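Bekeck opens a second coffee counter, with two cup sizes and straws for anyone who wants one

Mon 5 August – I'm Imelda Dumlao, and I run the counters at Bekeck, the coffee place I started with Quentin Leblanc. We're opening our second one this week, inside the Zirka building, and I'm so happy I wrote this release myself (sorry, Quentin, I know you had a draft!).

It's a tiny counter. You walk up, you order, you take your coffee to one of the white tables or back to your desk. We pour two sizes, both in paper cups with lids, and the iced drinks come from the same short menu as the hot ones. Our first batch of cups is 400, and I fully expect to be reordering before the week is out.
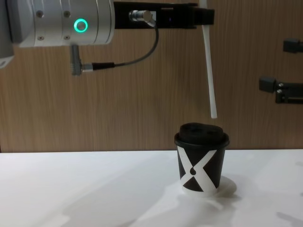 A small black paper cup and a long white straw, at a white table.

Straws were the thing our regulars wrote to us about most. Some people love them, some never touch them, so we keep them at the counter and you just ask. Long ones, plain white – they reach the bottom of the bigger cup, which the old ones never did.

Beans are from Bartoš, same as at our first counter. Jomar Navarro is moving over to run mornings, and he'll be pouring free small coffees for the first three days. Come early, he closes the free tap at ten.

Press questions: ask for Imelda at either counter.

14 shares | 3 comments

Ariel Estrella: Is there oat milk at this one too?

Jomar Bautista: Finally a straw that fits the big cup!!

Imelda Dumlao: Yes to oat milk, Ariel – see you there.

We use cookies to remember your settings. Accept | Manage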